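# Stop comparing grippers on rigid parts

Most gripper comparisons I read are run on blocks, cans and machined cylinders. The results are tidy and they tell a buyer very little. A rigid part forgives a late close, a finger pad two degrees out of true, and a controller that overshoots its force target. Cloth forgives none of that, and I think it should be the default test object for any small parallel gripper.

We spent most of September with two candidates, the Zetik and the Mokano. On rigid parts they could not be separated. Over 1,000 closes on a steel pin, the Zetik missed five and the Mokano missed two, a gap I would not defend in front of anyone.

On a single layer of fabric the ranking came apart. We logged 283 corner picks per gripper. The Zetik closed faster but pushed the corner ahead of its fingertips before contact. The Mokano was slower and held its approach height better, and it picked up one layer far more often. Neither data sheet has a line that would predict this.

Morven Nisbet, who runs the test cell at Hatgate, objects that cloth is not repeatable. She is right that a corner never lies the same way twice. My answer is that the variation can be bounded. Mark the table, start the cloth inside a known cell, and log the corner position before each attempt. The spread in the results then belongs to the gripper and the controller -- mostly the controller, in our case.

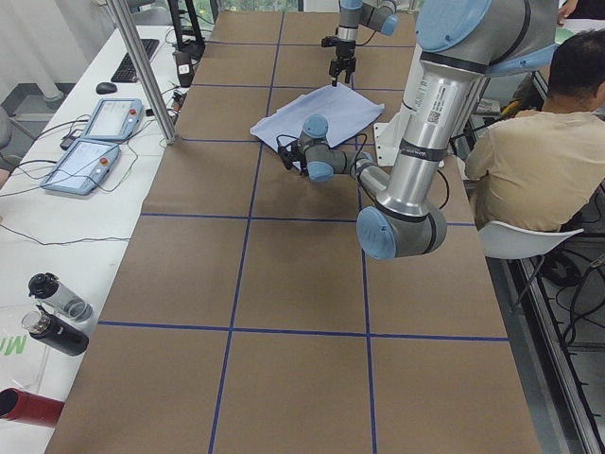

The second objection is cost. A two-arm setup needs two pendants, twice the cabling and a shared coordinate frame that someone has to check every morning. We ran ours through a Jardine controller, and calibration took longer than the picks did. I still consider that time well spent. A gripper that works alone can fail once another arm is holding the far edge, and the tension changes what its fingers feel.

Publish the pin test if you like. Put the cloth numbers next to it, with the misses included.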